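About Okwood

Posted in March by the Okwood front office

Okwood is a small automation shop. We build and set up picking stations for packers, bakeries and growers who handle things that don't come in neat boxes. The company started with 2 benches in the back of the old Sandhu cold store, and we still rent the same building, though we now have the whole ground floor. Most of our customers are within a morning's drive. We like it that way, as it means we can go and look at a line before we quote on it.

Our work comes in two kinds. The first is full stations, with the arm, the guarding, the controls and the training. The second is trial work, where a customer sends us a product and we find out whether a gripper can handle it well enough to be worth paying for. Trial work takes up more of our week than people expect.

The open day

Once a year, in March, we open the shop to anyone who wants to come in. The doors open at 10 in the morning and close when the coffee is gone. This year 26 people signed up and over half brought someone with them. We had growers, two classes from the technical college, and the team from Bonex, who make trays and bins and wanted to see how their customers' goods get moved.

The main demonstration was a simple pick and place. The task is to take one soft or rounded item off a white table and put it in a wicker basket. We picked it for the open day because everyone can follow it without a manual, and a basket has sloping sides and a raised rim that the arm has to clear.
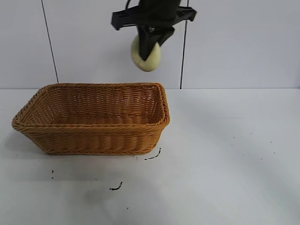

Does a customer need to know how to program to run one of these stations?
Most of our operators have never written a line of code. We teach the daily work in one shift — starting up, stopping, clearing a fault, changing to a different product — and we handle the programming ourselves, either on site or over the phone.

Visitors could stand at the bench for as long as they liked. We ran the task at normal working speed for part of the morning and slowed it down when the college classes came through. Several people asked what the controls go by when the arm comes in toward the table. We bring up the close view on a screen next to the bench, so they could see the two fingers with their ridged pads and judge for themselves how much room there is between them. The growers stayed at that screen the longest. They wanted to talk about bruising, and we spent a good half hour on grip force and how it is set for each product.
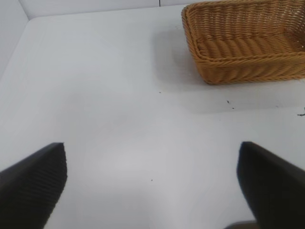 What we do with trial work

A trial at Okwood has 3 stages. In the first we handle the product by hand and write down its size, its weight and how easily it marks. In the second we run it on the bench with a stock gripper. In the third we change whatever needs changing, usually the finger pads, and run it again.

Every trial gets a job number, and the customer gets the full log, including the failed picks. Job 2711 was for Plollico, who sell filled dough by the tray. That one went through all the stages twice before we were happy with the release. A log with the misses left in is more use to a buyer than a short clip of the good ones, and we say so at every open day.

We also use modeling clay on the bench. It holds a dent, so a gripping mark stays there to be looked at, and it can be pressed back into shape by hand. A lump of it next to the basket is all you need to set up the basic task.

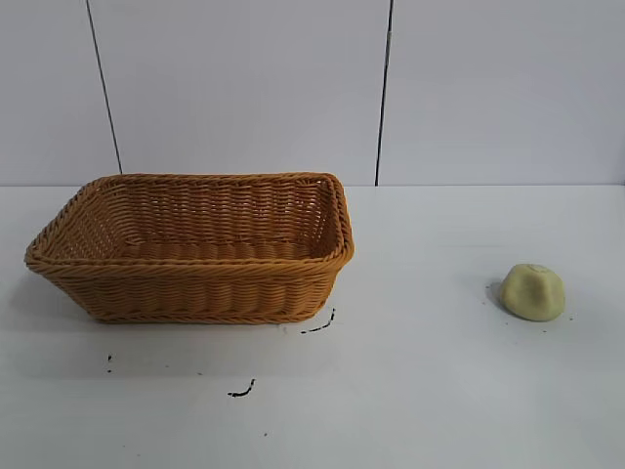
Bonex wrote afterward that they had come expecting to look at speed and went home talking about rims and corners, and they asked whether we would try a few of their bins on the same bench. We said we would. The bins are due in before summer.

Visiting us

You don't have to wait for the next open day. We take visitors most afternoons if you call ahead, and you are welcome to bring a product with you. Bring more than one if you can — fruit and dough vary a lot from piece to piece, and a single sample won't tell us much. Parking is on the Sandhu side of the building, and the shop entrance is the gray door past the loading dock.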